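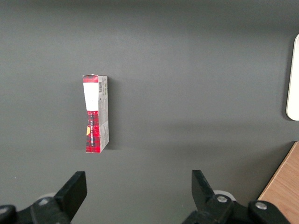 Vue de la caméra de poignet : une boîte en carton posée debout, pince ouverte.

La méthode Dubey est une technique d'apprentissage par imitation destinée aux robots à deux bras. Mise au point à Jomumstead par Desta Wako et Genji Sakamoto, elle apprend à un même réseau à saisir des objets courants de formes très différentes, à partir de démonstrations humaines téléopérées. Sa grande originalité tient au traitement des images de poignet : chaque bras choisit sa prise d'après ce que voit sa propre caméra, et la vue d'ensemble ne sert qu'à répartir le travail entre les deux côtés.

Principe

Le réseau reçoit à chaque pas une vue fixe et deux vues de poignet, puis prédit une courte suite de 25 mouvements. Seuls les premiers sont exécutés avant une nouvelle prédiction – un choix étonnamment simple, qui donne pourtant des gestes d'une belle fluidité. Les images floues prises pendant les déplacements sont conservées à l'entraînement. Wako y voit l'un des ressorts de la méthode : le réseau apprend à reconnaître une bouteille rouge couchée sur la table même quand ses inscriptions sont illisibles.
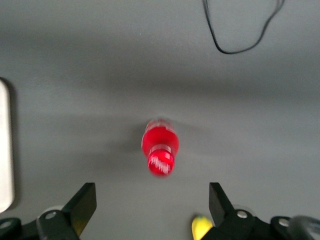

Données

Le corpus d'origine, baptisé Flullwood, réunit 1,894 démonstrations enregistrées sur 11 objets, parmi lesquels des boîtes, des bouteilles et des canettes. Les positions de départ changent à chaque essai, et un objet peut être présenté debout ou couché. Le mobilier, lui, varie peu : un meuble en bois à deux tiroirs, un plateau peu profond aux coins arrondis. La canette tenue à l'horizontale est devenue un petit classique du corpus, car elle oblige la pince à bien choisir l'orientation de sa prise. 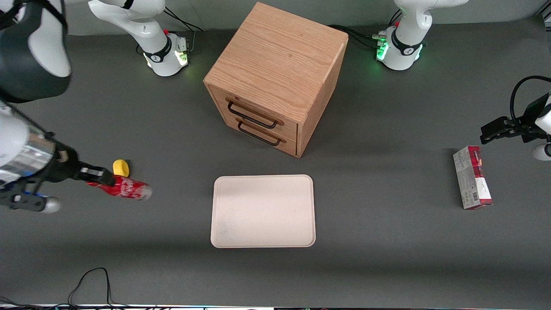
Résultats et prolongements

Le résultat le plus remarqué concerne la sobriété de l'apprentissage : 30 démonstrations suffisent pour ajouter un nouvel objet à un réseau déjà entraîné. Les objets transparents restent difficiles. Une variante, Vandeveo, reprend le même principe en y ajoutant un signal de force mesuré aux doigts, et Sakamoto l'étudie pour les emballages souples.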